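The slow life under the lake

Ladan Shojaei keeps her samples in a refrigerator that once belonged to a school kitchen. Inside are 113 glass tubes of mud, all taken from Lake Rilness, and each one holds a small community of ciliates.

She started the collection in August, when the water was low and the shore smelled of sulfur. Most of the species were already known. One was not so easy to name. It is long, almost transparent, and it swims only when the oxygen is nearly gone.

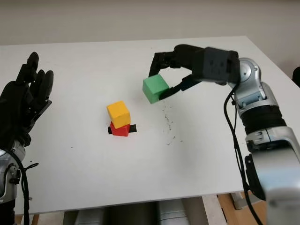
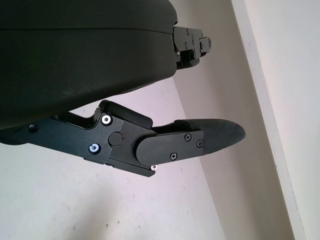
Robotic equipment, seen in two views.

"I looked at 300 cells before I believed it was the same animal each time," Shojaei says. Under the microscope it turns slowly, like a leaf in a quiet stream, and then it stops for many minutes.

The nearby pond at Trovesari gave nothing similar, although she searched there for two seasons. She now wants to compare the genes of her ciliate with those of its closest relatives – a work that needs patience, as the cells die easily in clean water. For the moment she feeds them with bacteria from the same mud, and changes the tubes every second evening.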